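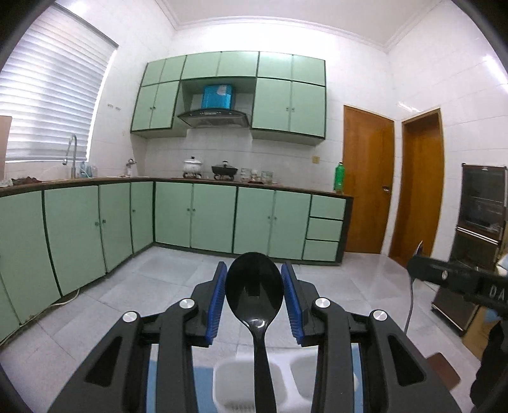 The Grundow Technical School robotics course is pleased to share an update on its second-semester project. Students are recording everyday kitchen tasks with hand-held grippers, and the recordings will be used to train the arm in the Breditz lab. (1/8)

The current unit covers utensils and small containers. A student picks up a spoon, holds it upright, and places it in the assigned compartment. The motion takes a few seconds and is repeated many times from different starting positions.

As of this month the class has logged 1,409 usable recordings. Recordings in which the item slips are kept in a separate folder and reviewed at the end of the unit.

Students work in teams of 2. One handles the gripper while the other keeps the written log and calls the start and stop. Roles change after every 10 recordings – the log sheet has a line for each change.

Spoons have proved harder than cups. A narrow handle turns easily between two fingers, and the teams have had to agree on where to grip it. The present rule is to hold the spoon near the middle of the handle and to close the fingers slowly. Teams that prefer another grip may propose it in writing.

Home kitchens are used with the written permission of the household. Families are asked to leave the room as it normally is. Students bring their own test items and take them away when the session ends.

Next, the class will divide the recordings into training and test sets and run the first trials on the arm, which the students have named Wako. Results will be posted on this account, including the trials that fail. The joint session with the Plarau robotics club follows in November and will use the same set of tasks.

Households in Grundow that wish to host a session may write to the course office. A visit lasts up to four hours, setup included – forms are available at the front desk and must be signed by an adult resident. (8/8)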